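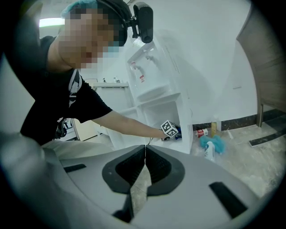 Ticket 2309: the sound piece in Clutstead keeps dropping its left channel. The Sonex player restarts the loop on schedule, the right speaker carries on, and the left one goes silent until someone pulls the plug. Support at Shi has now told us twice that this is "most likely humidity." I don't buy it. There is a water dispenser in the building, a white one with a lower compartment, and your last reply treats it as a suspect. The same player ran beside a fish tank all July and never missed a word of the dialogue.

Status: open
Priority: changed from low to normal (by us)

Log, 9:40. Swapped left and right cables at the player. The fault stayed on the left output. So much for the cable theory.

Log, 11:15. Volume down to 40 percent, as instructed. Dropped out anyway.

Log, 14:05. Installed firmware 1175, which the release note says "improves stability." It changed the color of the menu. 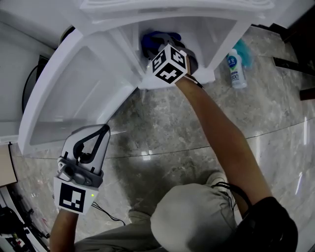
White refrigerator door, open, with its door bin.

Log, 16:30. Played the artists' original file from a laptop through the same speakers. Both channels fine for 200 loops. The version exported with the Jusar converter failed on the Sonex before lunch, and we have not tried the original on the Sonex yet. It is over the file size limit, a limit I can't find in the manual. 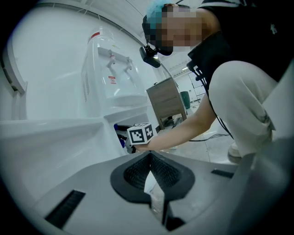
Can we leave the piece running in mono until this is fixed?

Only if the artists agree to it in writing. The two voices are split left and right, and in mono they talk over each other for most of the second half.

Next step: Shi to send a player that takes the original file. Please don't close this ticket automatically again.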